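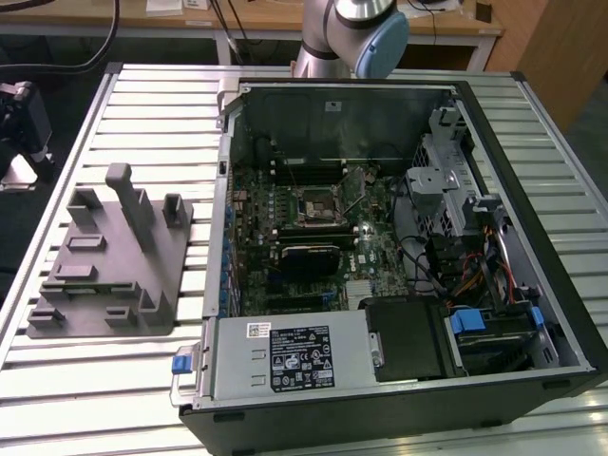
## Arm stops with a force fault while refitting memory modules

Posted by **Halyna Semeniuk** in Cells and Fixtures

Our workshop operates a single arm for the disassembly and refitting of desktop towers. Since March we have recorded 11 protective stops, all of them during the memory insertion step. The arm descends, reports a force fault and holds its position with the module partly engaged. On the last occasion the operator released the brakes by hand, and the wrist dropped far enough to bend a retaining clip on the board.

The tower lies flat on the slatted bench beside the printed fixture. It is placed by eye and is not clamped. The cell is run from Prondis, and the program has not been changed. The supplier, Pasichnyk, has suggested raising the force limit. We would prefer to understand the cause before doing so. Guidance on the safe recovery of the arm would also be welcome.

---
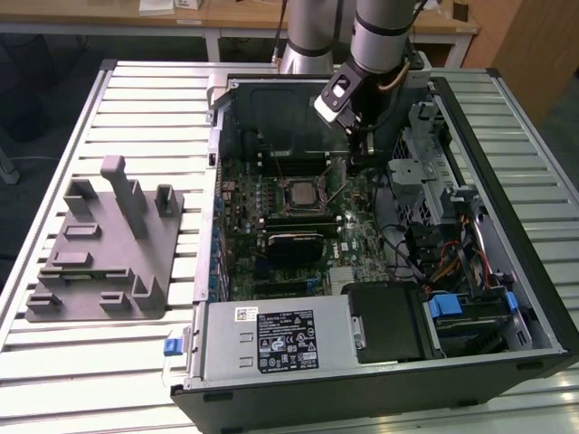
**Alfredo Agbayani**

Please do not raise the force limit. A protective stop at this step generally means that the module is meeting the slot out of line, and a higher limit will allow the arm to press harder on a misaligned part.

I would look first at the placement of the tower. A case resting on aluminum slats can shift by a small amount each time a part is pulled from it. The taught positions remain where they were, and the slot does not. Two stops bolted to the bench, with a clamp on the outer shell, should correct this. Teach the insertion point again afterward. Please also check that the printed fixture is bolted down, as any movement there will change how the module sits in the gripper.

For recovery, I recommend the following:

1. Keep hands out of the case until the arm is confirmed as stopped.
2. Open the gripper only if the module is supported by the slot.
3. Jog the arm straight up at the lowest speed.
4. Release the brakes only as a last resort, with a second person supporting the wrist.

The drop you describe should be entered in your incident log, even though no one was hurt — the same movement with a hand beneath the wrist would be a far more serious matter.

---

**Zison318**

We had the same fault on a Jastard cell. Restarting the controller cleared it. It did return later, so there may be more to it.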